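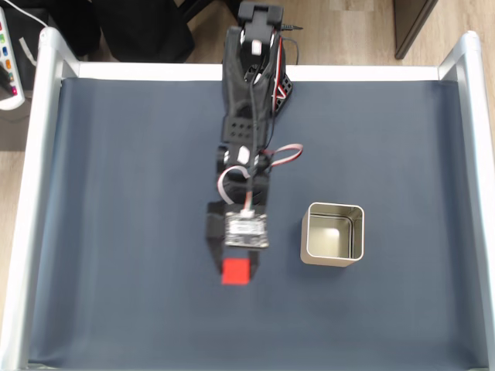
Robots and Everyday Work
Notes for Session 5: Can a machine do the chores yet?

Instructor: Samina Zaidi
Lab assistant: Eliseo Camacho

Welcome back, everyone. Last time we left off with Birdie Pennington's question, which I promised to take home and think over: if a factory robot can weld a car door all day long without a mistake, why can't I buy one that picks up my kid's blocks? I have thought it over, and I'm afraid the answer takes up most of this session.

Let's start with what we mean by a chore. When you tidy a table you are doing a great many small jobs at once and you don't notice any of them. You find the thing. You decide how to get your fingers around it. You close them hard enough to hold and gently enough not to crush. You lift, you carry, you steer clear of whatever is in the way, and then you let go over the right spot. In this course we call the whole string "pick and place," and you'll hear me say it until you're tired of it.

Putting a small cube into an open tin is about the friendliest version there is. The cube has flat sides that two fingers can pinch. It's bright red, so it stands out well against a dark cloth. The tin has a wide mouth and no lid. If you were setting out to make life easy for a machine, you would choose very much the same things, and so do most people who teach with small arms. Please don't look down on it, though! Every part of the harder job is in there somewhere.

Now make it a little more like home. Swap the cube for a sock. A sock has no fixed shape, so the arm can't work out one good grip and use it forever. Swap the tin for a drawer that sticks. Put a glass next to it. Let the cat walk through. Each change seems small to us, and each one can undo a program that was working nicely a minute before.

The shop floor is kinder, mostly. At our made-up plant (you'll remember Hamenley from the reading packet) the parts arrive facing the same way, in the same tray, under the same lights. What the plant has done is move the hard part of the problem out of the robot and into the room. Somebody designed that tray. Wendell Blackwood, who visits us in the next session, spent years on exactly this kind of work, and he likes to say that he was paid to be tidy on behalf of a machine. A kitchen doesn't get that treatment, and I doubt many of us would want to live in one that did.

A word on numbers, as several of you asked. Suppose an arm gets the cube into the tin 95 times out of 100. That sounds wonderful, and for a student project it is. But a busy packing line might ask for 4,000 picks in a shift, and at that rate you would have 200 dropped or missed pieces and a very unhappy supervisor. At home you'd make far fewer picks, but one of them might be your grandmother's teacup. So when you read that a robot "can" do something, ask how often, with which objects, and who set the table beforehand.

So, can they do it yet? My own view is that narrow chores in arranged places are well within reach, and that general tidying in a lived-in house is still a long way off. Reginald Achterberg takes a sunnier view in his chapter, and I'd like you to read him with an open mind – he makes a good case that learning from human demonstrations will close the gap faster than people like me expect.

For the lab

Work in pairs. One of you is the arm and may use only a thumb and one finger, with the wrist held stiff. The other gives directions in words. Move a small block into an open container 20 times and write down every miss, along with what went wrong: bad grip, bad aim, let go too soon, bumped the rim. Then try it again with a crumpled sock. Eliseo has the score sheets.

Before next session

Read Achterberg, chapter 5. Then choose one chore you did this week and write out its steps, as plainly as you can, on a single page. Mark the step you think a machine would find hardest. Bring a spare copy for Wendell, who has kindly offered to read them all.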